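Chapter 3
Planning and Budgeting for a Robotic Work Cell 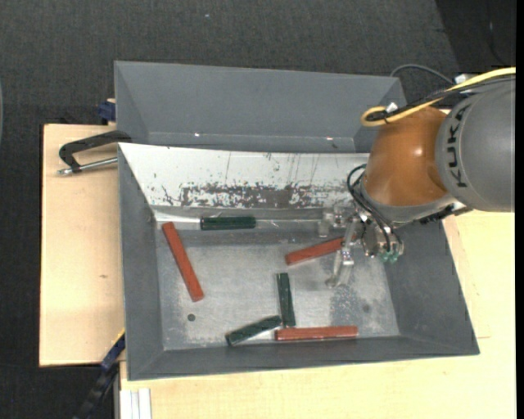
SECTION 3.1: COSTS BEYOND THE ARM

A purchase request for a bin-picking cell often begins with the price of the arm. Grippers, bins, cables, hoses and clamps belong in the same request, and each should have its own line. In the Misholm plan used throughout this chapter, Femke Timmermans set aside $3000 for spare gripper fingers and replacement bins over 18 months. Metal bins scratch and their finish wears away with use. The planner should therefore decide early who will inspect them and which account will pay for new ones.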